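Home | Questions | Ask | Tags | Help

Can a robot sort the washing up yet? Asking for a small cafe

Asked by Noelia Miranda in November

Quick one, between shifts so sorry for the mess. We do more than 200 covers on a busy day and the worst job by miles is sorting the crockery tubs. Cups in one, bowls in the other, every night. My brother in law swears there are machines doing this now. Is it real or is it all videos? Not after a dishwasher, we have one. Just the picking up and sorting bit.

2 answers

Answer from Gonzalo Echevarría – marked helpful

Sort of. Depends what you call doing it. I fit conveyors for a living and went down this hole last winter when a canteen in Ernenby asked me the same. Nearly all the practice happens in simulation first, on very tidy tables. Two arms, a pink bin and a teal bin, one small thing to handle at each: 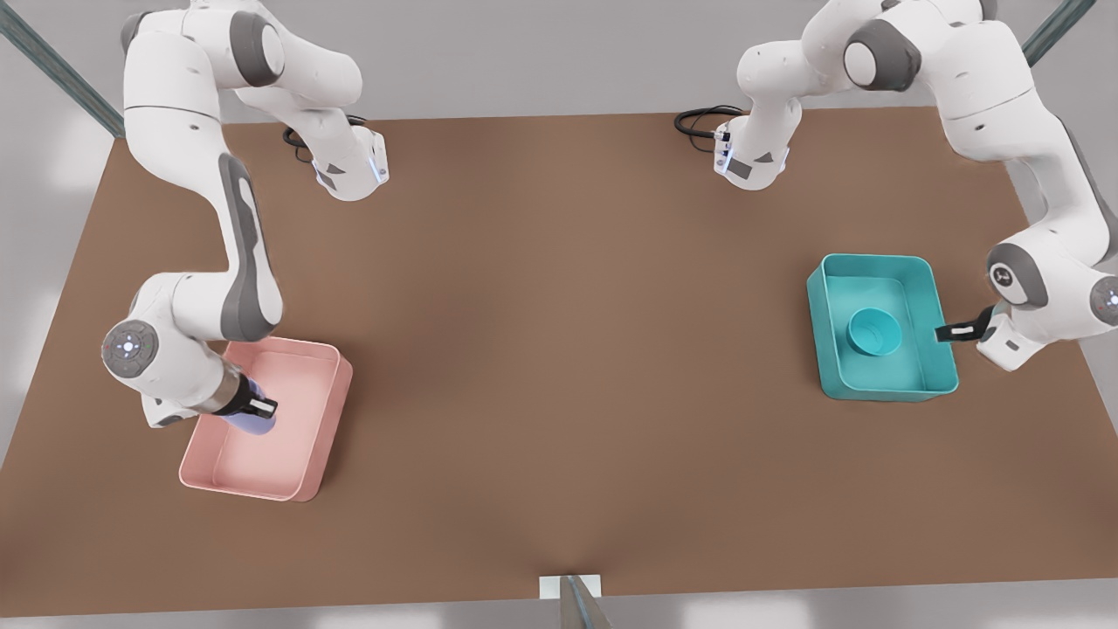 What to ask any seller

- Does it cope with stacked stuff. Cups inside cups, spoons stuck to bowls. Your tubs won't have one bowl sat on its own in them.
- Same colour on same colour. Teal bowl in a teal bin like that one is a fair test for the camera side of things, so take your white bowls and a white tub to the demo.
- How many picks before a person has to step in. Ask for the log, not the brochure. I'd want 1,000 on YOUR crockery.
- Who pays for breakages.
- Floor space. Two arms and a table is a lot of kitchen, plus you need some kind of guard round it.

The canteen had a go with a unit from a firm called Stikevero. Fine on plastic beakers, slow. Wet saucers it just gave up on. They sent it back after 9 weeks and went to colour coded tubs at the hatch so customers do the sorting. Cost them next to nothing. I'd try that frist.

Answer from Fulgencio Arroyo

no. not for a cafe. maybe a hospital or airline kitchen where its all the same tray every time. my cousin saw one at Mondum and it was quick but somebody was feeding it by hand so whats the point

Comment from Noelia Miranda: thanks both. Will try the tubs at the hatch – bit gutted but there we go

Related questions
Robot mop keeps eating the door mat
Folding machine for towels, any good?
Kang glasswasher leaving streaks
Best tubs for a clearing trolley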